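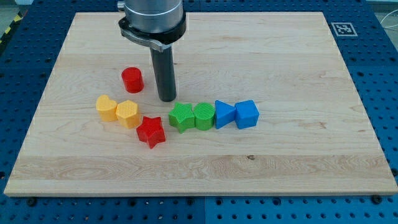

*Lorna Petrak*

# How to Buy a Robot (and Then Keep Buying)

Suppose you want a robot. Of course you do. Suppose also that a grown-up has said, "Fine, make a budget," which is what grown-ups say when they hope you'll go away.

A budget is a list of what you plan to buy, with a price next to each thing and a total at the bottom. The total is the part that makes people sit down.

## The arm is only the beginning

Most people start their list like this:

- one robot

Then they stop, very pleased. The town of Irkley did this when it wanted a robot for its library workshop. The arm came from a company called Amullow. It arrived in a large crate, and it was a beautiful arm. It had no hand.

Hands are often sold separately. The proper name for a robot's hand is a gripper, though it may look nothing like yours. Some grippers have two fingers that pinch. Some have a suction cup. From where you're looking, the one over the cutting board seems to be getting by with a long black finger, like somebody choosing a chocolate.

So Irkley's list grew:

- one robot
- one hand
- bolts to hold the robot down
- a table that doesn't wobble
- cables, and then longer cables

The bolts matter. A robot arm that swings fast on a loose base will try to take the table with it.

## Things that look like a kitchen or a toy box

Here is the cheerful part. Robots practice on ordinary stuff. A maple cutting board makes a good flat place to work, and it costs a great deal less than anything with the word "robotic" in its name. Blocks are good too. A cube has flat sides, so it's fairly easy to grab. A star has points sticking out all over, and a heart is worse than it looks. If you buy only cubes, you get a robot that is wonderful at cubes.

Put a few shapes on your list, in more than one color. A 3D printer can make them, but don't forget to write down the plastic. Plastic is sneaky. Each block is cheap, and then it's October and you've run out.

You might also want a printed marker, one of those square black-and-white patterns. A camera can spot it and a computer can use it to work out where things are. Paper and ink: almost nothing. The camera goes on its own line.

## The money nobody can play with

Next come the dull lines. The Skotstead science club left them out and had to sell a lot of muffins.

**Shipping.** Robots are heavy. Moving them costs money, and so does waiting. Skotstead waited 12 weeks for theirs.

**Safety.** Striped yellow-and-black tape, a big red stop button, and a lesson in when to press it.

**Spares.** Things bump into other things. Buy 2 of whatever is small and sticks out.

**Learning time.** Somebody has to read the manual. The one at Skotstead had 80 pages, and 6 of them were in English.

## Try it yourself

Take a sheet of paper and pick a job for your robot, such as sorting blocks by color. Write down everything it will touch, stand on, or plug into. Add the prices. Then leave a blank line at the bottom for whatever you forgot, and put some money next to that too.

The Vidal after-school club called theirs "Oops." It was spent on an extension cord.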